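Suscombe library open day: two hours among the shelves
A visit report from the April open day 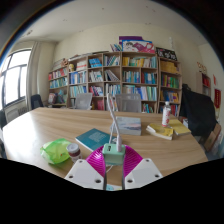 How does a town the size of Suscombe keep a reference library going?

By charging for the parking and hardly anything else. The council pays for the building, a bequest pays for the books, and the difference comes out of the car park behind the bowling club, where I contributed nine dollars before I'd found the front door.

The open day started at 10 with a tour led by Yu-na Moon, who looks after the local history collection and walks backwards better than I walk forwards. There were eleven of us, most with grey hair and sensible shoes, and one boy who had been promised a milkshake.

We began downstairs in the stacks. The collection holds 1,884 bound volumes of shire records, rate books and minutes, and Yu-na pulled out one from the years when Suscombe and Orine were fighting over who should get the railway. Orine won. The trains stopped running there decades ago, but you can still hear the satisfaction in an Orine person's voice.

Then came the mending bench, my favourite part of the morning. We were shown how a torn page is backed with Japanese tissue and wheat paste, and I was allowed to try it on a condemned cookbook. I glued the scones to the sponges. Yu-na called it a good firm join, which was kind of her.

The map drawers were less of a success. The bottom one has been sticking for years, and we all stood around with our hands in our pockets while it was persuaded. Inside was a survey of the creek with every bend in the wrong place – the surveyor was apparently fond of a drink – and a lovely coloured plan for a town hall that never got built.

Morning tea was put on by Umaso, the café across the road. Lamingtons, a fruit loaf, and an urn with views of its own. I had 2 lamingtons and would have had a third if the boy hadn't been watching me.

Entry is free and membership is $52 a year, which gets you borrowing rights and a newsletter. I signed up. The next open day is in spring, and if you're driving, bring coins, as the parking machine doesn't take cards.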